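Home Economics > Textiles and Laundry > Course Readers
Last updated: April
By Shona Gillies

Chapter 6. Does Folding Matter?

Most household manuals treat folding as settled. Lay the garment flat, square the corners, fold in thirds, stack. The Istenberg manual gives it 23 pages and never once asks whether a folded shirt comes out of the drawer in better shape than one dropped in by the handful. Wagner Batista tried to find out. He had 164 T-shirts stored both ways over a winter, and the difference he reported was small - smaller than the manuals would like.

I am not against folding. I am against claims without tests, and the first one to look at is the claim that a garment can be "laid flat" at all. Knit cotton rarely agrees. Pull the bottom edge straight and the slack moves somewhere else, often into the body, where it shows up as a ridge or a set of slanting creases. 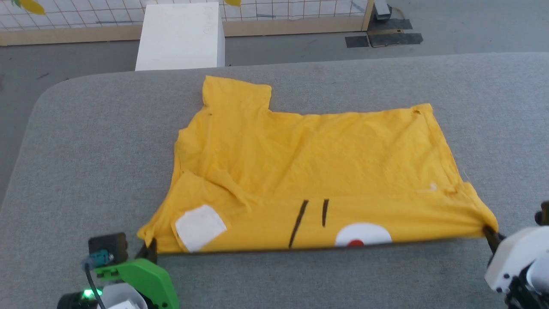 6.1 What "flat" means

The yellow garment has a long lower edge held nearly straight by its two corners, and a curved fold still runs in from the left side. Wrinkles fan out toward the corner at the right. Is that flat? Pimentel would say no and tell you to start over. Ismael Holanda, whose notes we use in section 6.3, would say it is flat enough for the next fold, and he may be right.

Before reading on, write down your own rule for when to stop smoothing. You will need it for the exercise on sleeves.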